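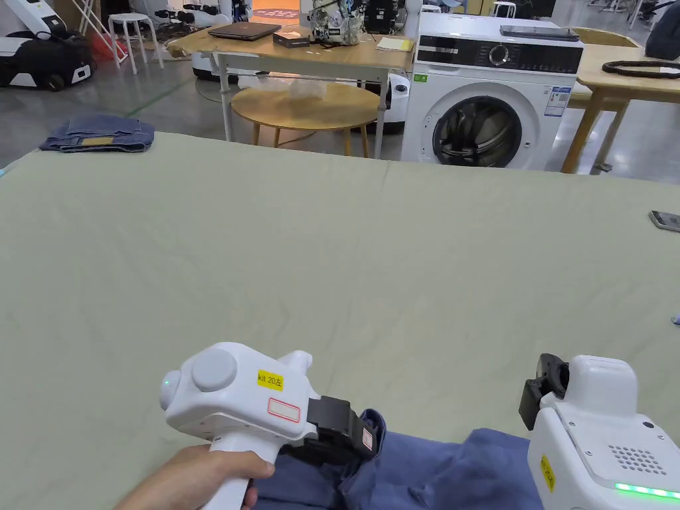

Quarta-feira, 31 de agosto de 2022

Comparação dos dedos Plitden com os Skana, ambos na pinça manual. Tecido azul, mesa forrada. Controlador Otard, taxa de registo 30 Hz, firmware 1204, o mesmo desde maio.

Plitden: entra bem por baixo da dobra, mas a folga junto à ponta deixa fugir uma camada simples. Com duas camadas segura. Apertei os parafusos das pontas e repeti — sem diferença nos registos.

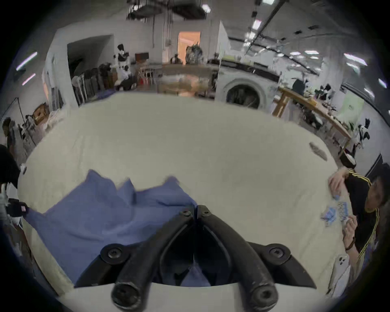
Skana: curso mais curto, ponta mais rígida. O Iker Valcárcel acha que o atraso de 300 ms no fecho vem do filtro e não da mecânica. Falta confirmar com o filtro desligado.

Gola e carcela são o caso pior para os dois. A força lida oscila e o limiar 2 dispara cedo. 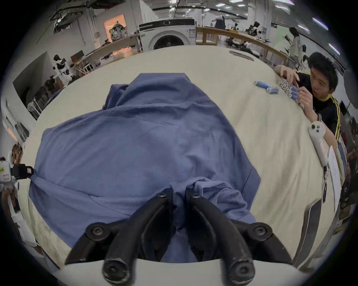 Dedos pretos curvos, preensão de uma dobra na zona da gola.

Pendente: pedir ao Kyrylo Melnychuk os ficheiros de calibração da Goodall. Rever o limiar antes de nova série.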